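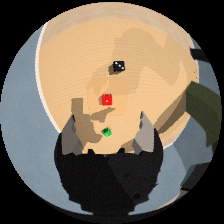

The wrist view in the simulator, with three dice, an open gripper and more shadow than we bargained for.

Tooling notes: the dice are fine, the shadows are not

Regular readers will remember that in February we promised a short update on the new perception stack "in a few weeks." It is now 27th November, so please read the following in that spirit.

The job we gave the arm sounds like something you would hand a bored child. There are dice on a table. Pick up the one you are told to, and put it down on the marked square. We chose dice because they are small, brightly colored and cheap to model, and because somebody on the team was certain that cubes would be easy. That person has since moved on to documentation.

Everything runs in Tiltana, our simulator, and the detector is Kendine, which takes the fisheye image from the wrist and hands back a list of objects with positions and headings. The planner, Bodik, takes that list and works out how to get the fingers around something without knocking over everything else. On paper the three of them talk to each other politely. In practice Kendine says a thing, Bodik believes it completely, and the arm goes off to grasp a patch of empty wood with tremendous confidence.

Most of this year's trouble came from shadows. When we turned on proper lighting in Tiltana, the tabletop picked up big soft ones, small jagged ones and a few with two shades of brown in them, and Kendine took an interest in all of them. Its particular favorite was any blob near a fingertip. It also took against the black die, which is dark enough that a detector raised on bright red and green cubes can write it off as more of the same. The red one it has never missed. We would like to take credit for that, but it is a bright red die on light wood.

The target square is the other sore point. We made it only a touch more orange than the table on purpose, thinking a real mat would be faded and scuffed. Then a shadow falls across one side of it and the edge finder reports a shape with five corners. For a while Bodik was quite happy to plan a placement in the middle of this pentagon. It now refuses, and writes a log message so long that it has its own scroll bar.

What changed in this release:

The detector now runs on the raw circular image. We used to flatten it first, which made the picture nicer for us to look at and smeared the dice near the rim, where the gripper spends half its life.

Lighting is shuffled on every reset. Training used to see 2 light setups, both flattering. It now sees 64, several of them awful.

The gripper is masked out before detection, using the joint angles and the arm model. The old mask was drawn by hand in a paint program and was correct for one finger opening, which we then changed.

Heading is estimated separately from position. A die turned with a corner toward the gripper used to come back with its angle flipping every other frame, and the wrist would twitch back and forth like someone trying a key in the wrong lock. Since a cube looks much the same every quarter turn, the estimator now picks the nearest equivalent angle and sticks with it. Yes, this is in every textbook. We know.

Bodik waits for 5 matching detections in a row before it moves. This makes the arm look thoughtful – visitors have remarked on it.

On the fixed test set of 100 layouts, the shadow grasps are gone. The remaining failures are mostly dice that sit too close together for the fingers to get between them, and for those the planner would need to push one aside first. Pushing is on the list. It has been on the list long enough to have seniority.

None of this has been near a real table yet. Kaewkla, the bench rig, is next, and it has windows on two sides and a ceiling light that hums, so we expect to learn some humility. If you want to run the same layouts yourself, the scene files and the lighting shuffle are in the shared tools folder under "dice_final_new". There is also a folder called "dice_final". Please leave that one alone, the nightly build still depends on it and we are not sure how.

Bug reports to the usual address. Attach the log, and trim it first if it came from the pentagon check.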